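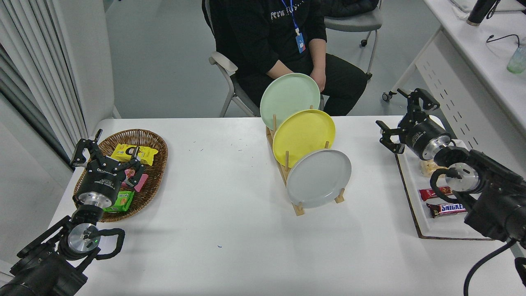
Plates in yellow, pale green and grey on a wooden rack. Skescombe's new lending scheme covers plates, bowls and mugs.

Skescombe to lend out crockery as throwaway plates are dropped from town events

Clubs, schools and families in Skescombe will be able to borrow plates, bowls and mugs for parties and public events from November, under a scheme approved by the town council this week.

The council has bought 2000 pieces of crockery and will keep them at the old post room behind the library. Anyone who lives, works or runs a group in the town can book them. There is no charge for the loan itself, but borrowers will pay a deposit and will have to replace or pay for anything that comes back broken.

At the same time, the council will stop allowing single-use plates and cups at events held on its own land. That covers the market square, Mill Field and the riverside gardens. Stallholders with a booking already in place can carry on as they are until the end of their current licence.

The change follows complaints about litter after the summer fair, when bins in the market square filled before midday and paper plates were found along the river path as far as the weir. The council's cleansing team spent most of the following morning clearing up, and part of the path had to be swept again later in the week after wind emptied two bins.

A survey was sent out with the council newsletter in August and brought in 3569 replies. Most people who answered supported a lending scheme of some kind. Opinion was more divided on the rule for stallholders, with a large minority saying it should be left to each business to decide.

The most common worry was washing up. Many people said they would happily use proper plates at a village hall tea but did not want to spend the evening at the sink afterwards. Others asked who would check that crockery was clean between one group and the next.

Under the approved plan, borrowers can choose between two kinds of loan. With a basic loan, the group scrapes and washes everything before bringing it back. With a full loan, plates can be returned scraped but unwashed, and Virkel, a catering hire firm based on the Grivville road, will wash them for a fee. Everything will go through the firm's machines before it is lent out again, whichever kind of loan was used.

Virkel already washes crockery for several wedding venues in the area. It was chosen over two other bidders, one of which proposed to collect and deliver as well but at a higher price. The contract runs for a year and can be extended.

The washing fee has not been settled. The council said it would be published with the booking form and would be lower for schools and registered charities.

What can be borrowed

The stock is made up of dinner plates, side plates, soup bowls and mugs. The plates are plain and come in several colours. They will be packed by colour, so that groups sharing a hall on the same day can tell their own crates from those of their neighbours.

Cutlery is not included for now. The council looked at buying knives, forks and spoons but was told by other towns that these go missing far more often than plates. It may add them next year if the first months go well. Glasses have been ruled out altogether.

Crates have been bought to fit in the boot of an ordinary car. They are heavy when full, and borrowers are asked to bring a second person to help with lifting. A trolley can be used between the post room and the car park, but it has to stay on site.

Drying racks and tea towels can be added to a booking. So can a folding table, as several halls in the town have very little worktop space beside the sink.

Deposits and breakages

The deposit depends on the size of the loan. A small loan for a family party will need a modest sum, paid by card on collection. The largest loans, which would be enough for a street party or a school fair, will carry a deposit of £500.

Some groups objected to that figure when the plan was first put forward. The Grivville and Skescombe Walking Club, which holds a supper for its members each winter, said in a written reply that it did not keep that much in its account and could not ask one member to cover it. The council has since agreed that groups which rent a council building at least once a month can sign an agreement in place of paying a deposit.

Breakages will be charged at cost price. A few chips are expected each month and the budget allows for this. Borrowers are asked to return broken pieces in the crate, wrapped in newspaper, and not to put them in household recycling. Crockery cannot be recycled with glass because it melts at a different temperature and can spoil a whole batch.

Anyone who returns crates late without getting in touch will lose part of the deposit. Late returns were the main difficulty reported by Grivville, where a smaller scheme has been running from the parish rooms for the past two years. There, a group that kept its crates over a bank holiday left the next borrower, a christening party, without plates on the day.

Grivville now leaves a clear day between bookings, and Skescombe will do the same.

Rules for stallholders

Food businesses at council events will have 9 months from the start of the scheme before the new rule applies to all of them. Until then it will apply only to new licences.

Traders will be able to use the council's crockery, bring their own or serve food that needs no plate. Paper bags and napkins will still be allowed for items such as pasties, rolls and cakes. Bottled and canned drinks are not affected. Neither is food sold from permanent shops and cafes around the square, even if customers carry it outside.

At larger events there will be return points where customers can leave used plates and mugs. The council had considered a small deposit on each plate, paid at the stall and handed back at the return point, but traders said this would slow down queues at busy times. It will not be used at first. If too many pieces are lost, the idea will be looked at again.

Siu, a noodle stall that has traded at the Skescombe market for several years, has already tried the new arrangement on two market days using bowls lent by Virkel. The business said most customers brought their bowls back without being asked, although people who wanted to walk down to the river with their food were less keen. It has asked for a return point by the bridge.

Another trader, who sells hot breakfasts, told the council that the rule would mean taking on an extra pair of hands on market mornings. The council has said it will meet traders again before the rule comes fully into force and will look at whether smaller stalls need help with costs.

Effect on bins and collections

Street cleaning in the town centre will stay as it is over the winter. The council expects to need fewer extra bins at next summer's fair but has not cut the budget for them. It will weigh the rubbish collected at the fair and compare it with last year's total before making any change.

Food waste bins will be placed beside the return points. In the past, food left on paper plates went into general waste along with the plate. The food waste will go to the same plant that takes household caddies.

The post room was last used for sorting internal mail and has been empty apart from some old filing cabinets. It has been repainted and fitted with shelving. Access is by the ramp from the car park, and a bell has been put in at a height that can be reached from a wheelchair. The toilets in the library can be used by people collecting crates while the library is open.

How to book

Bookings will be taken online and at the library desk. People without internet access can fill in a paper form, which library staff will enter for them. Confirmation will be sent by email or post.

Crates can be collected on weekday afternoons and on Saturday mornings. Returns will be accepted at the same times, and also on Sunday between 4pm and 6pm, to suit groups that hold weekend events. The Sunday slot was added after several sports clubs said they had nowhere to store crates overnight.

Borrowers need to bring proof of address or a letter from their group. They will be asked to count the pieces with a member of staff before leaving, and again on return. The council advises allowing a quarter of an hour for this.

Loans can last up to four days. Longer loans may be agreed for school holiday clubs. Bookings for December are expected to go quickly, and no group will be allowed to hold more than one booking in that month until everyone on the waiting list has been offered a date.

The lending scheme will be reviewed after its first year. Booking forms, the full list of crockery and the rules for stallholders will be put on the council's website before the scheme opens, and printed copies will be kept at the library.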